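Why does wood have stripes?

Have a look at the nearest wooden table. Can you see lines running along it? That pattern is called the grain, and I think it's one of the best things about wood!

A tree gets a bit fatter every year. In spring it grows quickly and makes pale wood, then in summer it slows down and makes darker wood. So you get a light ring and a dark ring, over and over, all the way round the trunk. Slice the trunk longways into planks and those rings show up as long stripes. 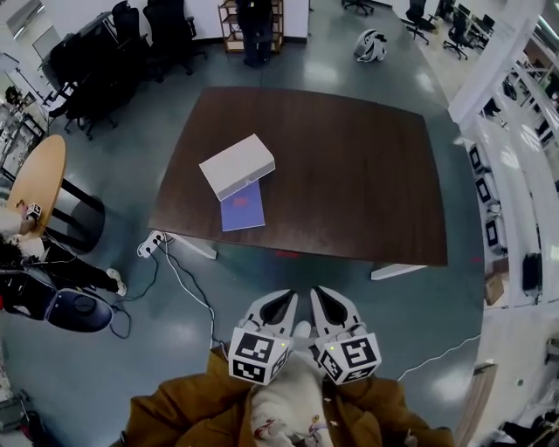 Now, the colour can change too. Lots of people rub on a stain (a sort of see-through paint) so the wood goes darker but the stripes still show. And the edge where everybody leans their arms can go paler and shinier over the years, just from sleeves rubbing on it.

My friend Jade and I once tried to count the rings on an old stump. We got to 331, then lost our place and had to start again! Try it next time you find one. Begin in the middle and use a pencil to mark every tenth ring.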